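I'd been at the Illurmont for maybe ten minutes when I got told off for picking up a towel. "Leave it," somebody called from the hall. "That one's for the arm."

The Illurmont has 100 rooms, and since August three of the housekeeping crews have been working alongside a machine from a company called Hekeo. I used to clean hotel rooms myself (two summers, bad knees ever since), so I had opinions before I walked in. Mostly I wanted to know who'd be doing the bending.

The answer is that they share it. The housekeepers still make the beds and do the bathrooms, and they still decide what counts as trash and what's some guest's lucky sock. The arm goes after cloth – anything left on the floor or thrown over the furniture. It's slow! I watched it work on laundry for most of a morning and my hands kept twitching to help.

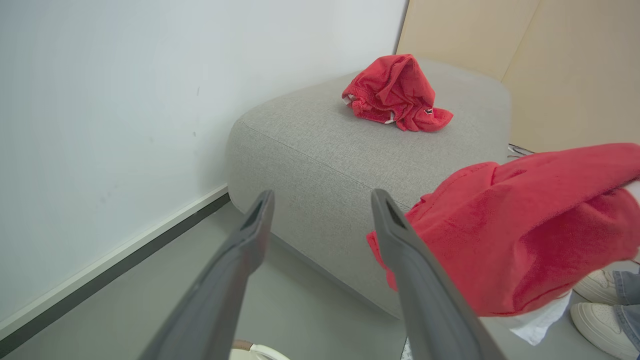
Zinhle Visser told me she felt the same way at first, and that for the first month she'd just grab things herself and get on with it. Then her supervisor noticed that her crew's pickup times looked amazing and the machine's looked like it was on vacation. These days she starts it going and does the bathroom, and she says her back has quit complaining by lunch. What she misses is the talking. The crews used to be pairs, and now a lot of the time it's one person and the arm, which is lousy company.

I heard that from other people too, usually over coffee in the linen room, where everyone still piles in at 12 whether the schedule says so or not. Nobody I met had lost a job. A couple of them had lost a partner to a different floor, though, and they were pretty sore about it.

Lwazi Mahlangu runs the schedule and has gone back to pairs on the checkout-heavy floors. He'd also like the Hekeo people to come work a full shift before they send the next software update. So far they've managed a morning.

Before I left I asked if I could strip a bed, for old times' sake. Zinhle handed me the pillowcases and redid my corners after.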